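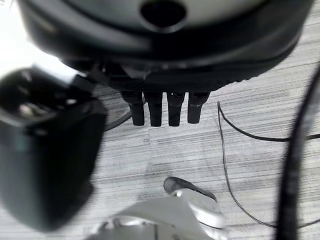
# Two Hours Watching a Robot Think About Cables

The open day at Buretti was advertised as a chance to see "the future of handling," and I went because it was raining and the parking was free. They had put out coffee. They had put out 500 chairs, too, in a hall that wanted maybe a fifth of that, so we all sat one seat apart like people waiting for test results.

The first speaker told us the robotics business was growing very fast. The second told us the same thing with a chart. Then we were let through to the demonstration floor, where the carpet was gray and striped and the work was happening down on it, among the cables, at about the height of a sleeping dog.

I liked that part at once. Every robot I had seen at a trade show worked on a shiny table with one red cube on it. Buretti's was dealing with a big round dark housing that had four black connectors hanging straight down from its underside in a tight row, and wires lying across the carpet wherever they felt like lying. It looked like the back of my television. If a machine can cope with the back of my television, I will listen to what its owners have to say about the future.

The gripper came in slowly. Then it stopped. A young man in a company polo shirt explained that it was "considering its approach." I have considered my approach to that same sort of job many times, usually on my stomach with a flashlight in my teeth, and I felt a real kinship. The connectors were black. The underside of the housing was black. A good deal of the gripper was black. I would have stopped too.

What bothered me was the crowd. After 2 minutes people began to drift over to the Fakis stand, where an arm was throwing beanbags into a bucket and getting applause. I went and looked. It was a fine arm. It threw 146 beanbags in a row, according to the screen above it, and I could not think of one thing in my life or anyone else's that would be improved by it. The bucket never moved. The beanbags were handed up by a person.

We have a bad habit of clapping for speed. A robot that does a silly thing quickly gets its video passed around, and a robot that does an annoying thing slowly gets a polite nod on the way to the sandwiches. But annoying things are most of what there is to do. Somebody has to reach under the equipment and sort out the wires, in Nadham as everywhere else, and it is nearly always whoever has the worst knees.

The man from Ham, who had the stand by the door, told me his firm sells 2,000 grippers a year and that customers mostly ask how strong they are. I asked whether anyone wanted to know how gentle they were. He gave me a pen.

So I walked back to the carpet and found the same machine and a smaller audience, down to me and a woman eating a banana. The polo shirt offered us the brochure again. I asked him what the hardest part was, and he dropped the sales voice and said cables, they never lie the same way twice, and he had been on the floor with them since seven that morning. It was the best talk of the day, and it wasn't on the program.

There is another open day in August. I would ask Buretti to skip the chart, put the chairs around the carpet and let people sit there and be bored for a while. Put the beanbags in the other hall.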